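Plastic cutlery: one box or two?

Kuler
Posts: 478
I am preparing the cutlery for our summer picnic in July. I want the forks in one clear container and the spoons in the other. Is it worth the effort?
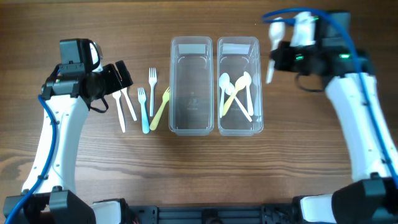
Posted by Evavik, 17 posts

Yes, keep them separate. White plastic forks and spoons look the same when you are in a hurry.

Ginano
Posts: 200
I disagree — one big box is enough. People find a fork without help.

Kuler
Two boxes, then. The lids I must still find.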